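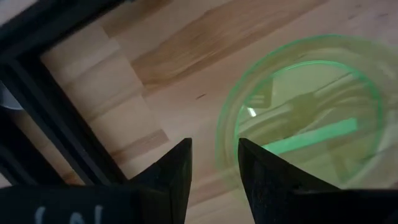

有读者留言问我，拼板桌面到底值不值得买，说她家那张用了两年，深一条浅一条，越看越像没洗干净。

我想了想，觉得这事我有资格回答，毕竟我家这张也是深一条浅一条。浅的那些是奶油色，偏偏中间横着一条焦糖色的，像一个人穿了全套米白西装，系错了皮带。买的时候店员说这叫“天然木纹的个性”。我当时点头，付钱，回家以后用了大半个四月去习惯这份个性。

桌子是在Plultstead的一家旧家具店买的，牌子叫Horobets，我到现在也不知道怎么念。标价160，我还到109，自以为大获全胜，后来发现运费另算。搬运师傅把它放在厨房门口就走了，剩下那几步路是我自己和它商量着走完的。

回到留言。我的答案是：值得，前提是你这个人不太爱干净，或者说，对干净的理解比较宽松。木头桌面有个好处，面包屑掉上去基本看不见。坏处也是这个。你以为擦过了，手肘一放，还是能摸到昨天的早饭。拼缝尤其能藏东西，我用牙签清过一回，清出来的内容就不在这里公布了。

上油的问题也有好几个人问。我用的是Gorkia的木蜡油，一罐够擦大概100次，这是罐子上写的，我一共擦了2次，所以无法验证。擦完那天晚上厨房里一股坚果味，我站在那儿闻了半天，差点吃下去。

再说碗。那只半透明的绿碗是Zenska的，薄荷绿，放在木桌上，碗底能透出木纹来，颜色变成一种黄不黄绿不绿的样子，像快要泡开的茶。我买它纯粹因为它看着像夏天，到家才想起来，我夏天吃的东西里没几样需要碗。它现在的工作是占地方。偶尔装几颗葡萄，偶尔装钥匙，有一次装了半颗洋葱，那味道陪了它一个星期。

透明的碗还有个毛病，里面有什么大家都看得见。瓷碗往那儿一摆，里头剩两口燕麦粥，远看照样体面。透明碗不讲这个情面。所以自从用了它，我洗碗比从前勤快了一点点，这大概是我今年在家务上唯一的进步。

至于桌上为什么总有东西没收，我也问过自己。答案是柜子满了。柜子为什么满，是因为里面全是我以前觉得“看着像夏天”的东西。上个月我下决心清一层出来，清到一半，翻出一套杯垫，坐在地上欣赏了很久，然后原样放了回去。

给那位留言的朋友：深色那条不用管，擦不掉的，它本来就长那样。你要是实在看不顺眼，拿只碗压上去。我试过，碗是透明的，没什么用，你换只瓷的。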